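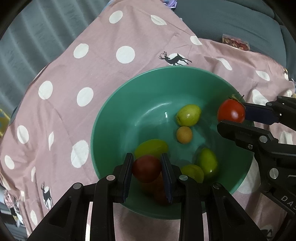 Two grippers at the green bowl, a tomato at each.

14 comments · 9 shares

Club notes: the fruit task, part two

01/07/2020

The last post dealt with the linkage and the printed parts. People asked for more on the task itself, so these are my notes on the bowl, the pads and the control of squeeze, in the order I came to them.

The task set by the Lurunstead robotics club is simple to write down. Soft fruit has to go into a bowl or come out of it, using two grippers, with no split skins. Each pair of students gets 15 minutes. A fruit that is dropped outside the bowl is lost for that run. A fruit that is marked counts as half. Tomatoes are the main test piece, as they are cheap, slippery and show damage well.

Both grippers are of the same general type: two fingers, pivoting arms, a textured pad on the inside face of each finger. I set the pad texture too coarse in the first version. It held well on a firm tomato and left a printed pattern on a ripe one. The present texture is shallower. Grip on a clean skin is slightly worse and the marks have gone, except where the tip digs in.

The tip is still the weak point. When the fingers close on a small fruit, the load sits on the last part of the pad, and the fruit tends to roll forward. Closing on the widest part of the fruit cures this, but in a bowl you rarely have the room. The wall gets in the way of the outer arm before the fingers are low enough. Coming in over the rim at a shallow angle works better for fruit near the side. For fruit in the middle, go straight down. We tried a flat tray for comparison and everything was easier, which told us little about bowls.

Two grippers working in one bowl bring their own trouble. The arms are wider than the fingers, and it is the arms that clash. Lemlem Shiferaw suggested fixed sides, so that one student keeps to the near half and the other to the right. That removed most of the knocks. It also means that a fruit on the dividing line gets ignored by both, and we still have no good rule for it.

Shadow matters more than I expected. A gripper held over the bowl darkens the fruit beneath it, and dark red fruit under a black arm is hard to judge by eye. Green fruit is less of a problem. Moving the lamp only moves the shadow. We now pick the dark ones early, while there is still a clear view from one side.

A cloth goes under the bowl. On a bare table the bowl slid each time an arm touched the rim. Cloth stops that at the cost of some wobble if it is bunched up, so pull it flat under the base at least.

On control: Jalus, the club's small test program, logs finger position but has no idea of force. I have been guessing force from how far the fingers stop short of the commanded gap. This is crude. It depends on the wear in the pins, and after about 2,000 closures the older gripper had enough play to make the numbers useless. I replaced the pins and started the log again. Darwish, the other program, has a proper routine for this, but it needs a sensor in the pad and we do not have the money for two.

Things to do before the September meeting:

- Round off the fingertips and test again on ripe fruit.
- Make a narrower outer arm. The recess can stay where it is.
- Run 50 picks with each pad texture and record marks only, leaving speed out of it.
- Decide what to do about the calyx. A finger that closes on it gets a false stop and the fruit then drops.

The drawings are in the club folder under Vameo, which is the name of this gripper version. The older files are there as well but the hole spacing is wrong on the lower arm, so please don't print those.

14 comments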